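Plerkham (video game)

Plerkham is a survival adventure game developed by Twal and published by Stivbridge for home consoles and personal computers. The player controls Odile, a ferry clerk who must cross a flooded county on foot after the ferries stop running, an irony the script mentions often. It was directed by Nkechi Igwe and written by Benedita Henriques.

Gameplay

Plerkham is played from a third-person view and divided into four chapters, each covering one stretch of the flood plain. Odile can carry very little. Her coat has four pockets, and most objects fill one completely, so that a large part of the game consists of standing on a roof deciding between a tin of peaches and a flashlight. There are no guns. Hostile strangers can be avoided, bribed or bored into leaving through the conversation system, which reviewers either admired or skipped.

Water levels rise and fall on a fixed schedule that the game declines to explain. A tide table can be found in the second chapter, behind a locked door that is reachable only at low tide.

Development

Work began under the title Prukatow, the name of the drowned town where the story ends. Stivbridge asked for a change after test players assumed it was a brand of cough syrup. Plerkham, the town where the story begins, was taken as the replacement, and the opening was lengthened so that players would spend more than ten minutes in the place the game was named after.

Henriques wrote 245 pages of dialogue, much of it for a lighthouse keeper who was later cut. His lines were shared out among the remaining characters, and this may account for how often a schoolteacher and two farmers bring up the subject of lamp oil.

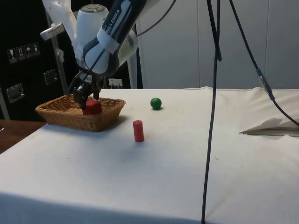
Igwe wanted every object in the game to have a believable weight, and the physics system was rebuilt twice to manage it. The first version let furniture float in convincing fashion but also let Odile float, face down, whenever she picked up a chair. The second was stable and was kept, apart from the soup ladle, which still passes through floors and has its own following.

Release and reception

The game came out in January, a month Stivbridge described as uncrowded. Reviews praised the sound of the water, the long silences and the ending — at least among those who reached it. Complaints centered on the map, which gets wet and becomes harder to read as the story goes on. A later patch added a dry map as an option, along with a line in which Odile sighs if the player turns it on.

Players of the computer version have since made more than 200 modifications. The most downloaded adds a fifth pocket. Igwe has said she does not approve of it, though she uses it when showing the game to visitors.

Sequel

Twal has confirmed that a second game is in production, set in the hills above Prukatow, where there is no water at all.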